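I finally got to see Osex play the Wiscombe last month, after missing them twice. It's a small room, 300 people if you pack it, and it was packed. Doors were at 7, but the opener didn't go on until almost 8:30, so there was a lot of standing.

The opener was Gallardo, a two-piece with bass and drums and no guitar. I didn't know their stuff. The drummer plays a very small kit and hits it hard, and the third song had a long section in seven that I'm still trying to count along to at my desk. I bought the EP on the way out.

Osex came on and went straight into the first four tracks of "Stunda" without stopping. I've played that record a lot this year (my player says 1,573 minutes, but it also counts the nights I fall asleep with it on). Live, the songs are faster. Amber Aerts sings and plays the floor tom standing up, and on the title track she dropped everything except the kick and one cowbell for what felt like two minutes. The bass player broke a string near the end and finished the song on three.

They did 18 songs in 95 minutes, which left me no complaints about the ticket price. The one I wanted and didn't get was "Side Door." Maybe they've retired it.

Sound was good near the desk and muddy up front. I started up front and moved back after five songs. Bring earplugs either way - the cymbals in that room are brutal.

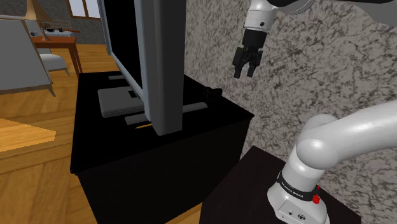 Franka Emika arm, computer render.

I'm going to try to learn the "Stunda" groove this winter. The hi-hat part is easy enough on its own. Putting the left foot under it is where I fall apart, so I've been running it at half speed on a practice pad before work. If anyone has a decent transcription, send it over.

Recent posts
New heads for the old snare
Three records from January
Practice pads, compared
Why I sold the double pedal

Contact | Copyright, all rights reserved | Back to top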